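Alcombe kitchen, notebook
29 Jun 2022

Right, the worktop. I said in January I'd sort out a proper home for everything along that back wall and I'm only now getting round to it, so this is me writing it down before I lose the will. The jars and bottles have crept forward again, and whoever makes the coffee has to do it in what's left — a strip you could just about butter toast on. I'd like the mugs to live by the kettle and the lunch tubs to go home with their owners!

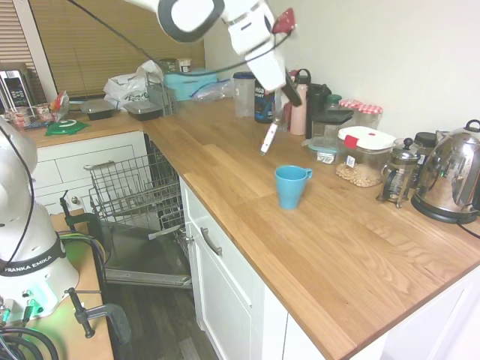 Demetrio Paredes reckons the tubs should go in the cupboard and the bottles should stay out, as people forget to drink if they can't see them. Fine by me, provided the lids get married up with their bottoms first (I found a lid last week that fits nothing we own).

Next job is the wood itself. It wants oiling, and I've got the Druvar oil in, 600 ml, which ought to do two coats with plenty over. Plan is a light rub with 80 grit only on the rough bit by the sink, finer paper everywhere else, wipe, oil, leave it 25 minutes, wipe again. Go with the grain, please, and go easy at the seams — the boards don't all match for colour and a heavy hand makes it worse.

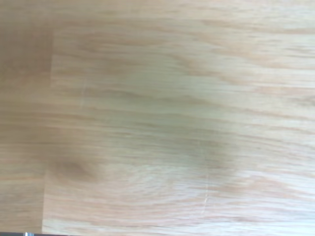
1 min read

Before any oil goes on, the whole back row has to come off, so the dishwasher gets emptied first and loaded properly after. Glasses and mugs up top, cutlery basket back in its place, loose lids wedged in so they don't flip over and fill with water. I've asked Rivas about a second basket but heard nothing yet.
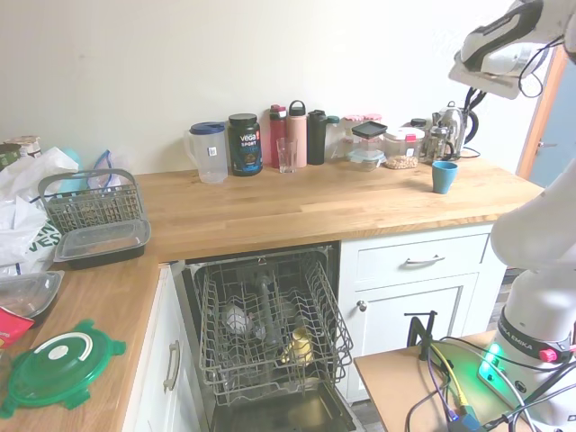

Top rack out, cutlery basket on the worktop.

Still to do: labels for the nut jars, find the spare cloths, ask Grastow if they want their box back.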